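Servicio de Alimentación Colectiva Goveo
Marzo. Publicado a las 9:30

Abrimos este hilo para informar a las entidades asociadas sobre la revisión del servicio de desayunos y meriendas en los centros de día de Goveo. El documento completo estará disponible en la sede electrónica antes de que finalice el mes.

La revisión responde a una petición reiterada de las familias: que la pieza de fruta deje de servirse únicamente como postre del almuerzo y pase a ofrecerse también a media mañana, en horario fijo y sin necesidad de solicitarla.

Hasta ahora, cada centro organizaba la merienda según sus propios medios. Esta autonomía ha permitido buenas soluciones locales, pero también diferencias difíciles de justificar entre usuarios que abonan la misma cuota.

El nuevo pliego establece dos turnos de media mañana, con una duración de 30 minutos cada uno. El primero se reserva a las personas que precisan ayuda para comer. El segundo es de libre asistencia.

La fruta se servirá entera o cortada, a elección de la persona usuaria. Cuando se sirva cortada, la preparación se realizará en el propio centro y en la misma mañana. Queda excluida la fruta en almíbar, salvo indicación dietética por escrito.

El servicio en mesa se hará con bandeja individual. Se retira la obligación de utilizar vajilla desechable, vigente desde el contrato anterior, y se recupera el uso de cuencos y platos reutilizables en todas las plantas.

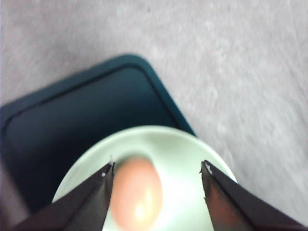 En Fulloddale ya se trabajaba con bandeja individual y el problema nunca fue la bandeja, sino el turno: si el transporte llega tarde, la media mañana se junta con el almuerzo y la gente mayor deja el segundo plato. Así lo ha trasladado una familia en respuesta a este hilo, y agradecemos la observación.

La coordinación horaria con el transporte adaptado figura, en efecto, entre los asuntos pendientes. La empresa adjudicataria, Jornex, ha recibido el calendario de turnos y deberá presentar una propuesta de rutas compatible con él.

Mientras no se apruebe dicha propuesta, los centros podrán retrasar el primer turno cuando la llegada de los vehículos así lo exija. El retraso deberá anotarse en el parte diario y en ningún caso reducirá la duración prevista.

En cuanto al suministro, la fruta se adquirirá por lotes separados del resto de los víveres. El fraccionamiento en cinco lotes permite que concurran productores de menor tamaño, que en la licitación anterior quedaron fuera por volumen.

Se valorará el grado de maduración en el momento de la entrega. Los centros han señalado con frecuencia que la fruta llegaba demasiado dura para personas con dificultades de masticación y debía guardarse varios días antes de poder servirla.

Cada comedor dispondrá, además, de fruta a la vista fuera de los turnos. La reposición corresponderá al personal de sala y se efectuará al abrir el comedor y después del almuerzo.

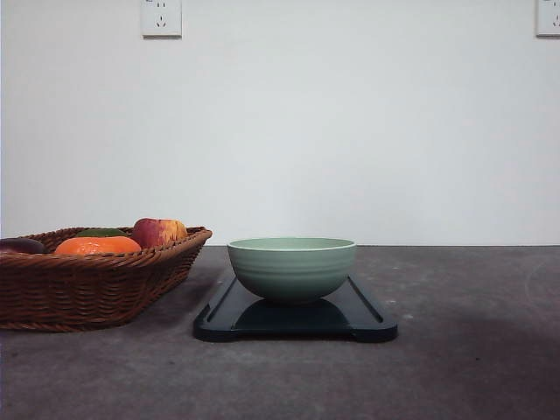

Las personas con dieta controlada podrán acceder a esta fruta en las condiciones que fije su plan individual. El personal de sala recibirá la relación actualizada de dietas al inicio de cada semana.

El centro de Hà aplicará el modelo en primer lugar, por contar con cocina propia. Los demás centros se incorporarán conforme concluyan la adaptación de sus almacenes.

La cuota mensual no experimenta variación alguna por este concepto. El coste adicional se atiende con cargo a la partida ordinaria de alimentación.

Las alegaciones al pliego pueden presentarse por registro, presencial o electrónico, durante los 30 días siguientes a su publicación. Las consultas sobre dietas individuales deben dirigirse a la dirección de cada centro y no a esta cuenta.

Última actualización: marzo, 17:05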